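Fruit on the Patchwork Cloth

Gallery – June, mid-afternoon

Juwita Hidayat believes a table without fruit on it is a table waiting for bad news. The rest of us were brought up on a bowl of apples that got dusted once a week, so her arrangements still come as a bit of a shock. I went round for a cup of tea and stayed for the vitamin C. The tablecloth has been in the family longer than most of the in-laws and has an opinion on everything.

1. The brown plate

Oranges, mostly, with the biggest one sitting in the middle like it pays the rent. The pink wedge beside it has a pale rim – cutting fruit up is a job I have always been happy to leave to other people. 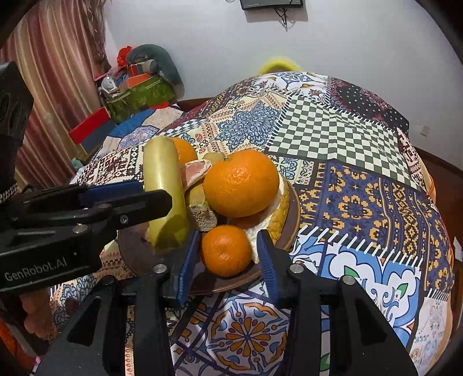

2. Pomelo and sugarcane

A good big segment with the pith still on its back. Purists take off every last scrap. I lack the patience and, according to Gyula Vincze, the fingernails. The paler piece lying next to it is sugarcane, cut end showing.

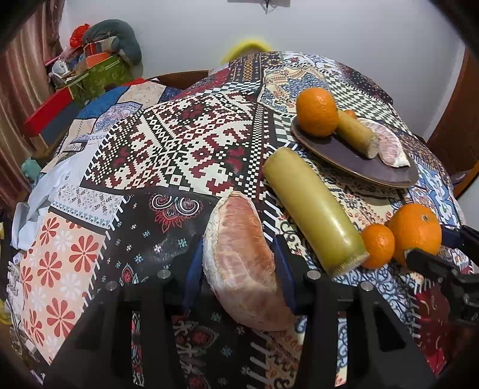

Gyula maintains that sugarcane is timber and should be sold by the metre. He chewed one bit for the length of a radio play and then asked, rather stiffly, where one was supposed to put it. Juwita gave him a saucer. Ásdís Fogh stuck to the oranges and took 2 home in her coat pockets, which she still denies.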